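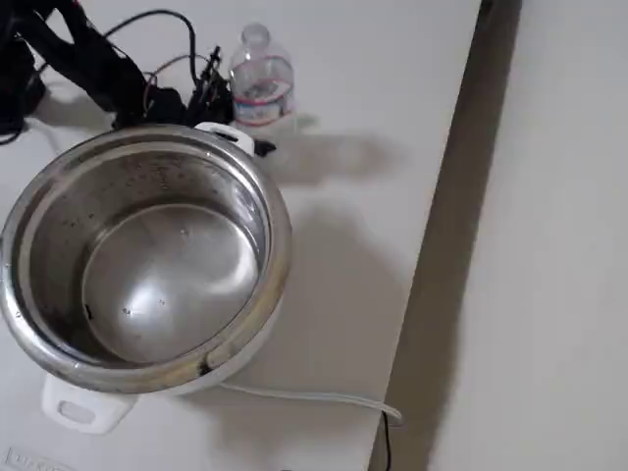 Bianca Grecu

## 4 Regeln für den Arbeitsplatz mit Haushaltsgerät

Dieser Abschnitt gilt für alle Aufbauten der Reihe Clustik, bei denen der Arm an einem elektrischen Küchengerät arbeitet. Die allgemeine Montage steht in Abschnitt 2 und wird hier vorausgesetzt.

### 4.1 Vor dem Einschalten

1. Ziehen Sie den Netzstecker des Reiskochers aus der Steckdose. Das Ausschalten am Gerät genügt nicht.
2. Nehmen Sie den Deckel ab und legen Sie ihn ausserhalb der Reichweite des Arms ab.
3. Prüfen Sie den Innentopf. Er muss für die ersten Fahrten leer sein. Kleine Flecken oder Tropfen am Stahl stören die Bewegung nicht, sie können aber in der Kamera als Reflex erscheinen und sollen vor einer Aufnahme abgewischt werden.
4. Führen Sie das Netzkabel auf der Seite weg, die vom Arm abgewandt ist. Im Bild liegt das weisse Kabel rechts vom Topf und läuft zur Tischkante.
5. Stellen Sie Flaschen und andere Behälter weg, die für die Aufgabe nicht gebraucht werden. Eine Flasche direkt hinter dem Kocher, wie oben zu sehen, steht zu nah am Greifer.

> **Achtung:** Offene Flüssigkeiten gehören nicht auf den gleichen Tisch wie die Servos und die Platine.

### 4.2 Abstände und Geschwindigkeit

6. Stellen Sie im Programm Jurncombe die Geschwindigkeit für die erste Fahrt auf 12 Prozent.
7. Fahren Sie den Arm von oben an den Topf heran, niemals seitlich gegen den Griff.
8. Halten Sie zwischen Platine und Topfrand mindestens 16 mm ein. Messen Sie den Abstand bei stehendem Arm und mit ausgeschaltetem Antrieb.
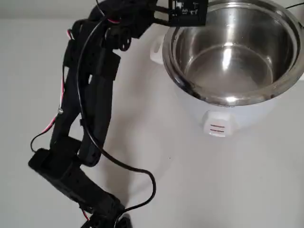
Bianca Grecu

### 4.3 Kabel am Arm

Die Platine sitzt oben am Arm und ragt bei dieser Stellung über den Rand des Stahltopfes. Der Rand ist leitfähig. Eine Berührung mit der Unterkante der Platine kann einen Kurzschluss machen.

9. Kontrollieren Sie die Schleife des dicken schwarzen Kabels. Sie soll frei über der Fläche liegen und sich nicht am Gehäuse des Kochers verfangen können.
10. Bewegen Sie bei ausgeschaltetem Antrieb jedes Gelenk einmal von Hand durch den ganzen Bereich. Achten Sie auf die dünne rot-schwarze Leitung entlang des oberen Gliedes, sie darf sich dabei nicht spannen.
11. Kontrollieren Sie alle Schrauben an den Gliedern nach jeweils 26 Betriebsstunden.

**Hinweis:** Wenn das Programm die Meldung 106 zeigt, ist ein Gelenk blockiert. Schalten Sie zuerst den Strom ab und lösen Sie dann den Arm. Das Wiederholen der Fahrt ohne Kontrolle ist nicht erlaubt.

### 4.4 Nach der Arbeit

12. Fahren Sie den Arm in die Ruhestellung und warten Sie, bis alle Gelenke stehen.
13. Tragen Sie Abweichungen in das Prüfblatt ein, mit Uhrzeit und Unterschrift.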